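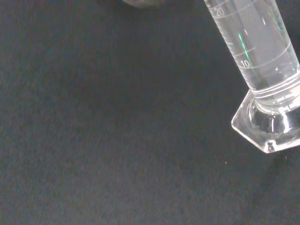
Janelle Dalisay trouve que je devrais commencer par la pince et laisser la lecture du niveau pour plus tard : « Si tu ne sais pas poser l'éprouvette sans la coucher, à quoi te sert de savoir combien il y a dedans ? » Elle a écrit ça dans la marge du cahier, au crayon, et je le recopie pour que ça reste.

Je garde quand même mon ordre. Le bras sait déjà aller se placer devant un objet et s'arrêter. Pour la pince il me manque les doigts en silicone, le moule est à refaire, alors autant avancer sur la vision avec ce qui marche.

Cahier d'atelier, juillet
Projet Evangelista (bras de table, doseur)

14 h. Remise sous tension après le changement du câble de l'épaule. Le câble Peltel est plus raide que l'ancien et tire un peu vers la gauche quand l'axe 2 est replié. J'ai mis deux colliers et laissé une boucle plus large. À surveiller, ça frottait déjà avant au même endroit. La carte de commande (Irnance, deuxième révision) démarre sans erreur. Prise d'origine faite deux fois, même résultat les deux fois à l'affichage.

14 h 40. Montage du jour : éprouvette graduée en verre, pied hexagonal, posée sur le tissu sombre. Caméra au poignet. Le but est de trouver les traits blancs de l'échelle, de lire au moins un chiffre, et d'en tirer l'axe du tube. Pas de mesure de volume aujourd'hui.

Premier constat : le fond sombre aide beaucoup. Les traits sortent bien au seuillage. Par contre le pied sort encore mieux que les traits, avec tous ses reflets sur les arêtes et les anneaux clairs à la jonction avec le tube. Le programme prenait ces anneaux pour des graduations longues, et il en trouvait donc trop en bas de l'échelle. Corrigé en écartant tout ce qui se trouve sous le dernier trait régulier. C'est du bricolage mais ça tient pour cette éprouvette. Pour une autre forme de pied il faudra revoir.

Deuxième constat : le vert. Il y a un reflet vert sur le verre, près du 10, et il passe sur les traits. Comme je travaille en niveaux de gris, il est compté comme du blanc et colle deux ou trois traits ensemble. Essayé de retirer les pixels trop saturés avant le seuillage : mieux, mais le bord du reflet reste. Noter que sa place change avec le point de vue, donc un masque fixe ne servira à rien.

15 h 30. Lecture du chiffre. Sur les vues un peu penchées, le 10 est reconnu si je redresse d'abord le tube à la verticale. Sans redressement, rien. Angle estimé par une droite sur les débuts des traits courts, côté gauche. Quand l'échelle est coupée en haut de l'image, l'estimation bouge davantage. Prévoir de reculer le poignet avant la lecture.

Pour le jeu d'images, j'en suis à 1 846 vues gardées, toutes poses confondues. J'ai jeté les floues. Le tri à la main prend un temps fou et je voudrais un critère automatique, par exemple la netteté mesurée sur les traits seulement, parce que le tissu fausse tout avec son grain.

16 h 15. Reprise avec une zone plus large, pour voir si le programme se trompe quand le bord du tissu entre dans le champ. 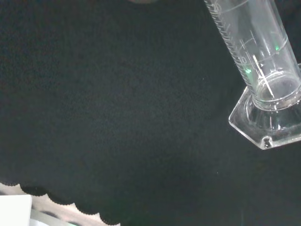 Vue du poignet, bord festonné du tissu et table claire en bas à gauche.

Il se trompe, oui. La limite entre le tissu et la table est le contour le plus fort de toute l'image, et l'exposition automatique n'arrange rien. Les festons donnent une suite d'arcs que la détection de courbes adore. Deux solutions possibles :
– limiter la recherche à une bande autour du tube, une fois l'axe trouvé ;
– changer de tissu pour un carré à bord droit, plus grand.

Je fais la première tout de suite, la seconde quand je passerai à Lolitbridge où ils ont des chutes de feutre au mètre. Janelle dit qu'un drap noir ferait aussi bien. Un drap fait des plis, et les plis font des ombres. À essayer quand même, ça ne coûte rien.

17 h 05. Bande de recherche en place. Les festons ne sont plus pris. Exposition bloquée à la main, gain au minimum : image plus sombre mais traits plus nets. Vitesse du poignet laissée à 10 sur l'échelle du pupitre, je n'ai pas voulu monter avec du verre sur la table.

Reste à faire :
– moule des doigts de pince (Janelle, si elle a le temps)
– filtre polarisant devant la caméra, pour voir si le reflet vert baisse
– butée logicielle de l'axe 5 à 90 degrés, elle n'est toujours pas dans le fichier de configuration
– renommer les dossiers d'images, on ne s'y retrouve plus
– racheter des colliers, les petits noirs

Bras replié, alimentation coupée à 17 h 20. La clé du coffret est dans le tiroir du bas.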